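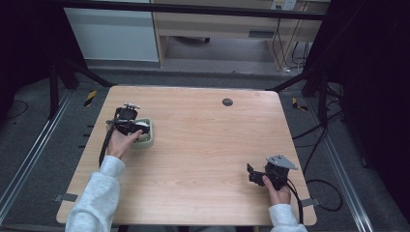

Figure 4.1 Hand-held grippers at a worktable, with the left one reaching into a green plastic basket.

Chapter 4
When the Job Moves Over a Little

My first warehouse job was at a company called Zustalow, and I was the person who put small things into bins. I was pretty good at it! Then one March the company brought in a sorting line from Markine, and my supervisor told us that our jobs were "moving over a little." I had no idea what she meant, and I suspect she didn't either.

I spent the next few weeks teaching. I picked things up and put them down with a gripper in each hand, slowly, over and over, so the machines could be trained on how a person does it. My wrists were sore and I felt silly - who needs lessons in using a basket? But I started noticing stuff I'd done for years without thinking, like how I tilt my hand before I let go.

Of the 302 people on our floor, most kept working there, though plenty of us had new titles and a few had new hours we hated. Pay is a longer story, and we'll get to it in Section 4.2.

In this chapter I want to stay close to the table, where the work gets done. We'll look at which tasks get handed over first, who decides, and what happens to the know-how of the people who used to do them. Before you read on, think of a job you've had (babysitting counts) and write down one part of it you would gladly give away and one part you'd fight to keep. Hang on to that page, as you'll need it for the Culelell case.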